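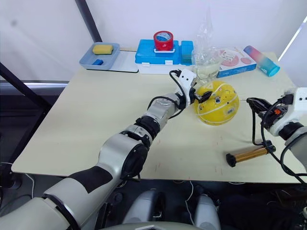
Storkow, December

How does a robot know where the ball is?

A robot with two arms wants to pick up a yellow ball. For you this is easy. You look, you reach, you hold it. You do not think about your elbow at all. For a robot, each of these small steps must be written in a program, or learned by one. In this text we follow the program from the first look until the fingers touch.

Step one: looking

The robot has a camera on its head. The camera does not see a ball. It sees many tiny squares of color, and these are called pixels. One part of the program has the job to sort them. This part is called perception.

At our workshop in Storkow the perception program has the name Muli. Muli has studied 600 pictures of balls, boxes, bottles and sponges. In every picture a person drew a line around each thing and wrote its name. After this, Muli can look at a new table and say: these yellow pixels belong together, and they are probably a ball.

Some things are difficult for Muli. Look at the clear plastic bag behind the ball. Light shines on its folds, and you can see through it to the things behind. Where does the bag begin, and where does it stop? Even people must look twice. A red roll of tape is much easier, as it has a strong color and a clear edge.

Step two: making a plan

Now the robot knows where the ball is, but its fingers are somewhere else. It needs a way to go there. The part of the program that finds the way is called the planner. Our planner is called Wirkon.

Wirkon tries many ways inside the computer before any motor turns. Perhaps one way is short, but the elbow would hit the table. Wirkon throws this one away. Another way would push over the box at the back. This one goes away also. For one reach Wirkon can test 300 ways, and it keeps the one that is smooth and safe.

With two arms the work is harder. The left arm must know where the right arm will be, so that they do not bump together. Try it with a friend: close your eyes, both of you, and reach for the same apple. You will understand the problem very quickly.

Step three: moving and checking

The third part is called control. It sends small orders to the motors in the joints: turn a little, turn a little more, slow down. Then it asks the joints, "Where are you now?" If the answer is not the same as in the plan, it corrects the next order. Our control program does this 40 times in one second.

The last bit of the way is the slowest. A ball is round, and it likes to roll. If one finger pushes too early, the ball runs away and Muli must look for it again. For this reason the program brings the fingers near with low speed.

A question from a reader

Kerubo Owino, who is in fourth grade, wrote to us: "What does the robot do when it makes a mistake?"

It stops, it looks again, and it makes a new plan. The program also writes down what happened in a file, which is called a log. Later a programmer reads the log and tries to find the wrong step. One of our logs had 33 pages, and the mistake was one missing minus sign.

Try it at home

Put a ball on a table. One person is the robot and wears a scarf over the eyes. The other person is the program and may only say "left," "right," "forward," "back," "up," "down," "open" and "close." Use a soft ball, and move any glasses from the table first. Then change places.

Words to remember

Perception: finding out what is there and where it is.
Planner: the part that chooses the way.
Control: the part that moves the motors and checks them.
Log: a file with notes about what the program did.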